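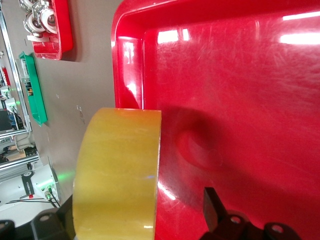 Packing Tape and Box Failure in Small Parcel Shipping
Project report, Packaging and Distribution course
Shuk-fan Hsieh

1. Background

Small online sellers often lose money on parcels that arrive open or with a split bottom. The usual response is to buy a stronger box. This project looked at the closure instead, meaning the tape, how much of it is used and where it goes. The question came from my part-time job at Drestby, a shop in Prarbridge that sells secondhand books and board games by mail. Books are heavy for their size, and the bottom seam of the box takes most of the load when a parcel is dropped flat.

The shop let me use its shipping log for the past year. The log lists 3108 parcels. Of these, 58 were reported by the customer as damaged on arrival, and in 43 of those the customer wrote that a seam had come open. The remaining 15 were crushed corners, water damage or reports with no details. I left those out.

2. Tape types

Two kinds of tape were compared. The first was a plastic film tape with an acrylic adhesive, sold under the name Seria. The second was Wu paper tape, which has a gummed back that has to be wetted before use. Film tape is quick to apply and works straight off a hand dispenser. Paper tape bonds into the surface of the cardboard and is hard to remove without tearing it, but it needs a wet sponge or a machine, and it does badly if the water is put on unevenly.

Hot melt film tape was left out to keep the number of test groups small. It would be worth adding, as many packing stations use it.

3. Method

I packed 200 boxes, all the same size and all single-wall corrugated board. Each box was filled with old catalogs to the same weight. The boxes were split evenly into four groups of 50:

Group A: film tape, one strip along the center seam
Group B: film tape, center seam plus both edges (the H pattern)
Group C: paper tape, one strip along the center seam
Group D: paper tape, H pattern

On the single-strip boxes the tape ran past the seam and a hand's width down each end panel. All strips were rubbed down with the edge of a plastic ruler. The boxes then stood overnight at room temperature before testing.

Each box was dropped flat on its bottom from waist height onto a concrete floor, up to ten times. A box was marked as failed when I could fit a finger through the bottom seam. I also wrote down where the opening started.

4. Results

Group A had the most failures. In nearly every case the tape itself did not break. It lifted at one end panel and peeled back toward the seam, and after that the next drop usually opened the box. Group B did much better. The edge strips kept the end flaps from flexing, so the center strip had less to hold.

Group C was close to Group B. When paper tape failed, it took the top layer of the cardboard with it, so the board was the weak part. Group D had the fewest failures, but it also took the longest to pack. Several boxes in Group D had to be taped again before testing because I had used too little water on the first try.

5. Problems with the test

The boxes were new. Drestby reuses boxes when it can, and tape sticks less well to a dusty or worn surface – this may explain some of the open seams in the log. I dropped all the boxes by hand, so the angle was not always the same. A few landed on an edge first. I counted those drops anyway, which I would not do again.

Cold was not tested either. The log shows more open seams in January and February than in the summer months, but the shop also ships more heavy board games in winter, so the two cannot be separated with the data I had.

6. Recommendations for the shop

Use the H pattern with film tape on any box of books. It costs more tape per box, but it needs no new equipment and the packers already know how to do it. Wipe down reused boxes and remove loose old tape before closing them. Keep spare rolls away from the heater and off the floor, where the sides pick up grit.

Paper tape could be tried for the heaviest orders if the shop buys a water-fed dispenser. I would want to see a few months of the damage log before changing over completely.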